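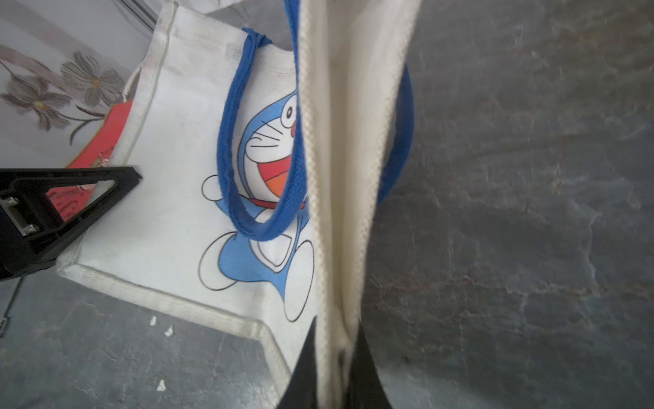
Canvas Tote, Doraemon Print, Blue Handles

Okay, so I sell a lot of bags in this shop and I try not to have favorites, but I carry one of these myself and I'm going to be biased about it. It's an off-white canvas tote with Doraemon striding across the front, mouth wide open, red collar, big round white feet. The handles are bright cobalt blue, thick woven cotton, and they look great against the pale fabric.

I first got these in from Skolis in March, mostly because Quentin Leclerc (he does the ordering with me) wouldn't stop talking about them. We took 90 and I thought we'd be sitting on them till Christmas. Nope! We've since had another 200, and there are still a few boxes in the back.

What I use mine for: groceries, library books, the swim stuff, and once a very heavy melon that I regretted by the time I got to the bus. The strap is wide enough that it doesn't dig into my shoulder the way those skinny ribbon handles do. The hem is folded over thick and stitched all the way along, and mine hasn't started to fray.

Now, it's pale canvas, so it will pick up smudges. Mine has gray marks along the bottom from being dumped on floors all over town, and I've stopped caring. If you do care, dab it with a damp cloth and a bit of dish soap, then let it air dry. I wouldn't put it in the dryer. I did that with an older Flokis tote and it came out the size of a lunch bag.

It folds up pretty flat too, so I usually stuff it inside another bag and forget about it until I'm at the checkout. You'll get creases. They drop out once there's something heavy in there (or you can iron it inside out, keeping well away from the print).

Price is 16 each, with one bag per order or as many as you like, I'm not fussy. Local pickup at the Mirkby shop is free, just come by after lunch and ask for me or Quentin. Everything else ships in a paper mailer, folded in half.

People keep asking about a matching zip pouch. Pons is the other supplier we use and they've sent me a sample, but the blue was off so I sent it back. I'll put it up on the site when they get it right.

Color: off-white with cobalt blue handles
Print: front
Care: spot clean, air dry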